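Two-arm tray lift: stock parallel grippers or swap to something wider? Also wrist cam vs fixed cam

Asked by kdixit in Grippers and End Effectors
Tags: dual arm, sheet metal, gripper choice, wrist camera

Hi all, hoping somebody has done this before. Two arms, one big stainless tray, one gripper on each end. Have to pick between two gripper sets before the end of August and I keep going back and forth.

Two views, fixed camera and wrist camera: 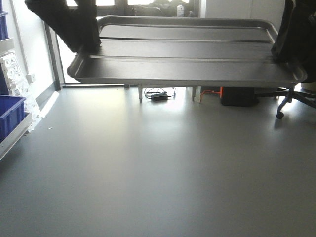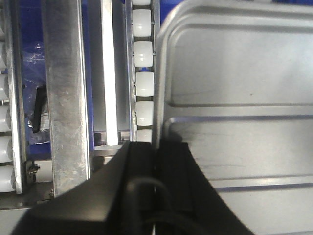

Set A is the stock Kisen parallel fingers, the ones that came on the arms. Set B is a Zurosero pair with wider pads, 70 mm across, on loan till the end of the month. Tray is 640 mm long, rolled rim all the way around, don't have the exact weight, not heavy.

What I've got so far:

Kisen – quick, closes square, but it grabs the rim and not much else. If one arm leads the other even a little the tray twists in the fingers. Once it let go completly on the left side. Loud.

Zurosero – holds better, twist mostly gone. But the pads are thick and getting them under the rim is a pain when the tray is sitting low. Had to slow the approach way down. Also the cable on those is stiff and I don't love where it hangs.

Second question, cameras. Fixed cam gives me the whole tray and I can tell if it's level. Wrist cam is great for the last bit of the approach but then the gripper fills half the view and the metal is basically one big gray thing. Depth on the shiny part is garbage. Daylight makes it worse in the afternoon, mornings are ok. Do people run both and switch? Or just trust the fixed one?

Controller is a Montoya, both arms on the same box, position mode only at the moment. Force mode is a paid add on and I have not asked for it yet.

Not looking for suction answers, tried a cup on the floor of the tray, ribs in the way, done with that.

Thanks
Kusum Dixit

3 answers

Answer from boram_min (accepted)

Did something close to this with baking sheets. Few things.

Your twist problem is probably not the gripper. Position mode on two arms holding one stiff part means the arms are fighting each other all the time, and the rim is where it shows up. Wider pads hide it. So before you pay for set B try this with the Kisen fingers:

Make one arm the leader. The other one gets its target from the leader's actual position, not from its own planned path. On the Montoya there's a follow option under the motion group settings, I forget the exact name, coupled or linked or something. Turn it on only after both grippers report closed. If you turn it on before, the second arm jumps. Ask me how I know.

Then put thin rubber on the fingers. We cut ours out of sheet, 2 mm, glued it, lasted months. Gives you some slack so a small lag between the arms doesn't pop the rim out. Don't go thick or you get the same trouble getting under the rim that you have with the Zurosero.

Also check your squeeze force. Everybody cranks it. On a rolled rim too much force makes the fingers ride off the round part. We ended up lower than where we started.

If it still twists after all that then yes, wider pads. Or ask for the force add on, but I'd do the cheap stuff first.

Cameras: both. Fixed for deciding where the tray is and whether it's level, wrist for the last few cm. Switch on distance, don't try to blend them, I lost two weeks on blending. For the wrist view stop looking at the flat part, just find the rim edge. Edge is a lot more stable than anything on the panel. Lock the exposure too, auto exposure on shiny metal hunts all over the place.

– Bo-ram Min

Answer from palletguy

Get a blind for the window. Fixed half our vision problems.

Can't help on grippers, ours are magnetic and that depends on your grade of stainless, most of it won't stick anyway.

Answer from tmk_shop

I'd skip both and look at the Kolach fingers with the V groove. The groove sits around the rim so it can't roll out. Used them on tubing not trays so grain of salt. Bolt pattern on the Kisen should be the same but measure first, I had to redrill one.

Disagree a bit with the rubber, ours got shiny and slick after a while and you dont notice till something drops. If you do it put it on a list to check.

For cameras I only ever used a fixed one, mounted higher than you'd think. Never missed the wrist one, but our parts always came in at the same spot so maybe that's why.

Comments

kdixit: Thank you! Found the follow setting, it's called linked motion. Tried it with the bare Kisen fingers, 3 lifts, much less twist. Rubber is next. Will look at the V groove if that fails, the loan pair has to go back regardless.

boram_min: good. watch the release too – unlink first THEN open. other way around and one side drags

kdixit: ah. yes. that explains a noise I heard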